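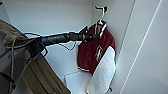
Household Care, Unit 11: Hanging Jackets and Other Heavy Clothes
Course handout, Reltwood Evening School

In this unit we speak about clothes which should hang and not be folded. Please read the notes before the practical part, which takes place in May.

1. The hanger
A hanger must fit the shoulders of the garment. When it is too narrow, the cloth falls down at the sides and a small bump appears in the sleeve. A plastic hanger is enough for a light jacket. For a winter coat we take a broader one.

2. The hook
A jacket in daily use may hang on a wall hook inside the closet. It is useful also for airing, as the air can reach the front and the back. Leave about 2 cm between the hem and anything that stands under it.

3. Varsity-style jackets
These jackets have often a ribbed collar and two colours. Dark red beside white needs attention in the wash, so always read the label first. Before hanging:
- empty the pockets
- close the upper two snaps or buttons
- put the collar flat with the fingers
- look if both shoulders sit at the same height
An emblem on the chest should not be ironed directly. Put a thin cotton cloth over it, or iron from the inside.

4. Words to learn
hem, collar, ribbing, sleeve, lining, to air, to crease

Homework
Choose one jacket at home and hang it for one night. Write in the morning which creases are gone and which stayed. Bring your notes to room 753.

Further reading: Cherkaoui, Clothes at Home, chapter 11.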